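Gustside Flooring Complaints, data card

2,089 complaint records about home flooring, collected from the Gustside tenant board and typed up by hand. Version 2. Maintained by Zekirov.

Read this before you plot anything. People write to a complaint board when they are annoyed, so these records can't tell you how often floors fail. The first version was quoted as if they could, and I'd like that to stop.

Columns: record_id, month, room, floor_type, complaint_text, cost_claimed. The floor_type column is whatever the tenant wrote. Plenty of people call anything with a grain "hardwood." I left it alone.
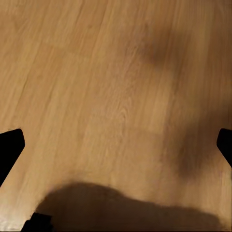

Can cost_claimed be used to estimate repair prices?

Treat it as what the tenant said the repair would cost. Receipts were never checked, and 565 rows have no figure at all. Blank does not mean zero.

The Irmont rows came in as a separate batch in October. They run longer and angrier than the rest, and I suspect one building wrote most of them, though I can't prove it. Try your results with and without them.

The Cho labels (5 categories, from "cosmetic" to "unsafe") were added by a single reader. There is no second reader and no agreement score. If your finding depends on the line between "worn" and "damaged," I don't believe it yet.

Known problems: duplicate complaints under different spellings, months missing in older rows.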